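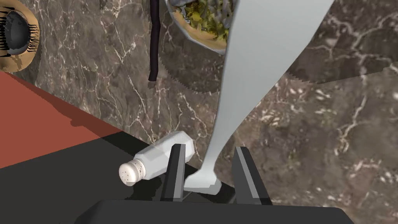 Ambrose Countertop Sealer, Penetrating Grade
Product and application sheet
By the Virnia technical desk
Last updated: November
7 min read

Ambrose is a solvent-based penetrating sealer for interior natural stone. It is intended for marble, limestone, travertine and the more porous granites. It is not a coating. It leaves no film, adds no gloss and does not change the slip rating of a floor, although floors are covered on a separate sheet and the coverage rates given further down should not be used for them.

The product is sold in a single grade. The older water-based version has been withdrawn and its instructions do not apply. Cans with a gray label are the old version; cans with a white label are current.

What the sealer does

Polished stone looks closed but contains fine pores that draw in liquid. Cooking oil, wine and coffee travel into those pores and leave a stain below the surface, where wiping cannot reach it. The resin in Ambrose lines the pores and lowers the rate at which liquid enters. A spill then sits on the surface long enough to be wiped up.

The sealer does not prevent etching. Etching is a chemical attack on the calcium in marble and limestone by acids such as lemon juice, vinegar and many bathroom cleaners. It appears as a dull mark, most visible on dark polished stone viewed at a low angle. No penetrating sealer stops it, and a slab that etches after sealing has not been sealed incorrectly. Etch marks are removed by repolishing.

Testing the stone

Place a teaspoon of clean water on the surface in a spot that sees regular use. Leave it for 16 minutes, then wipe it off. If the stone under the water has darkened, it will accept sealer. If it has not, the stone is either dense or already sealed, and applying more product will leave a haze that has to be removed with solvent.

Test more than one spot. The area beside a sink usually loses protection first. Veins may absorb at a different rate from the body of the stone, and a slab with many pale veins should be tested on a vein as well as between them.

Engineered quartz should not be sealed with Ambrose.

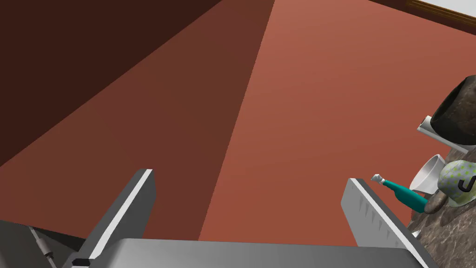
VIRNIA, November

Application notes for the current batch

The solvent blend in the current batch evaporates slightly faster than the previous one. Dwell time has been shortened to match. Where an earlier printed sheet gives a longer dwell, follow the figures on this page.

Clean the stone with a neutral cleaner, rinse with plain water and dry it with a cotton cloth. Let it stand for 24 hours before sealing. Stone that feels dry to the hand can still hold water in the pores, and trapped water shows later as a cloudy patch. Do not use a heat gun to shorten the wait. Mask any adjoining painted trim, unfinished wood and rubber gasket.

Open windows and put out pilot lights and any other flame. The liquid and its vapor are flammable until the solvent has gone off. Wear nitrile gloves; latex softens on contact.

Pour a small amount onto a lint-free pad and spread it evenly, working in sections no larger than can be comfortably reached. The surface should look uniformly wet. Add more where it soaks in quickly. After 7 minutes, wipe off everything that remains on the surface with a clean dry cloth, turning the cloth often. Sealer left to dry on top of polished stone forms a streaked residue. If this happens, wet the streak with fresh sealer, wait a moment for it to soften, and wipe again.

Most marble needs 2 coats. Leave one hour between them. Limestone and travertine may take another. Stop when the stone no longer absorbs product during the dwell time.

Light use is possible the same evening. Keep water, oil and food off the surface for 24 hours. Cloths soaked in sealer should be laid flat outdoors to dry before disposal.

Coverage

One quart covers 16 square yards of polished marble per coat. Honed stone takes more, and rough travertine can take twice as much. Backsplashes and vertical edges should be included in the measurement. Edges are often missed, particularly the underside of an overhang, where drips collect.

Color and finish

On polished stone there is no visible change. On honed dark marble the sealer may deepen the color slightly, and the effect is permanent. Try a hidden area first, such as the strip behind the range or the inside of a sink cutout. Buyers who want a deeper color should look at Hellura Enhancer, which is made for that purpose and can be applied before Ambrose. The two should not be mixed in the same container.

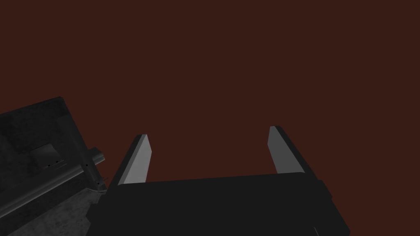
Hellura needs a full day to cure before the sealer goes over it. If the sealer is applied too soon, its solvent lifts the enhancer and leaves lighter patches that follow the direction of the pad. The only repair is to strip the whole slab and start over.

Care after sealing

Daily cleaning needs only warm water and a soft cloth. Use a neutral stone cleaner weekly; Floltell Neutral is compatible at its normal dilution. Avoid bleach, ammonia, powdered cleansers and anything sold for removing lime. Salt left on a damp counter should be wiped away, as grains underfoot of a heavy pot will scratch polished calcite.

Repeat the water test every six months near the sink and range. Reseal when the stone darkens. A kitchen in regular use can be expected to need resealing every 2 years.

Storage and supply

Store upright with the lid tight, away from frost and direct sun. An unopened can keeps for 24 months. Once opened, use within 7 months. Discard product that has thickened or turned yellow, and do not thin it.

Supplied in pint, quart and gallon cans. Pads are sold separately. The gallon can ships by ground only.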